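3. Bottled water use in the Pilasitz household survey

3.1 Setting and sample

Pilasitz draws its tap water from two sources. The older streets are fed by the Brarik spring, and the newer blocks on the north side are connected to the Tornunine main. Water from the main is hard, and residents often complain about its taste. We wanted to know whether these complaints went along with higher use of bottled water at home, and whether bottles were thrown away after first use or filled again.

Fourteen households on each supply kept a water diary for 2 weeks in September. One adult in each home wrote down every bottle opened, its size, and what became of it. Tap water used for cooking was not recorded. Tea and coffee were, after the pilot showed that several families kept bottled water only for the kettle.

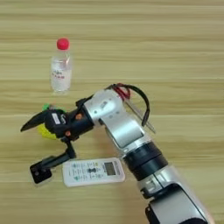
Diaries were collected at the door and checked with the person who had filled them in. Where an entry was unclear we asked about it the same day and wrote the answer in the margin. Three diaries had gaps of more than one day. We kept them in the sample but left the missing days out of the daily averages. Households with a filter jug were included, and filtered water was counted as tap water.

3.2 Refilling

Refilling was common on both supplies, but the reasons people gave were different. In the Brarik homes, bottles were filled at the kitchen tap and taken to work or school. In the Tornunine homes they were more often filled at the public spout near the church, which is on the spring supply, and carried back for drinking at the table. Small bottles were kept in use longer than large ones - people said the large ones went soft and were awkward to pour.

Mladenović's earlier work on rural supplies treats a refilled bottle as a sign of thrift. Our diaries do not give much support to that reading. The homes that refilled most were not the ones that spent least on water, and several bought a fresh pack each week while still filling old bottles for the car or the garden. 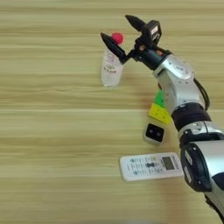
Figure 6. Wood-grain tabletop, with the left half of the surface bare.

Table water, meaning water set out for a meal, proved hard to classify. Some families poured it into a pitcher first, so that bottled and tap water were mixed by the time anyone drank it. We asked for the source of the larger share and coded the whole pitcher that way. This probably overstates bottled water a little in the Tornunine homes, where topping up from the tap was common late in the meal.

Storage also varied. Bottles stood in hallways, on balconies and under sinks, and diary keepers sometimes forgot the ones outside the kitchen. A second shelf check would have helped - we made only one, at the start.

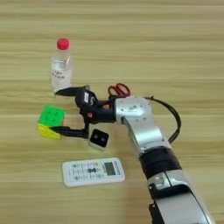 3.3 Limits of the diary method

A diary makes people notice what they drink. Two respondents told us they had bought less bottled water than usual while keeping it, and others may have done the same without saying so. The period was also short and fell in mild weather, so the results should not be carried over to summer use.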